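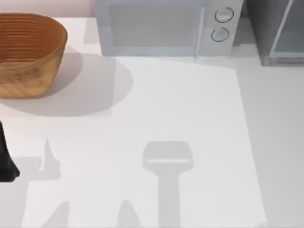 A woven basket and a white microwave on a white countertop.

My Entwistle pocketknife has 3 blades and I use one, mostly on cheese. The new Clurneo has 506 reviews, a titanium clip and a price I won't repeat in front of my wife. Fans call it the last knife you'll ever buy - they say this every July. Carry the cheap one. You'll lose it in a couch anyway, and you'll grieve less.

352 shares | 2 comments

Sorin Tănase: Mine opens boxes. Four years, one sharpening.

drasia_dad: Leave my Clurneo out of this.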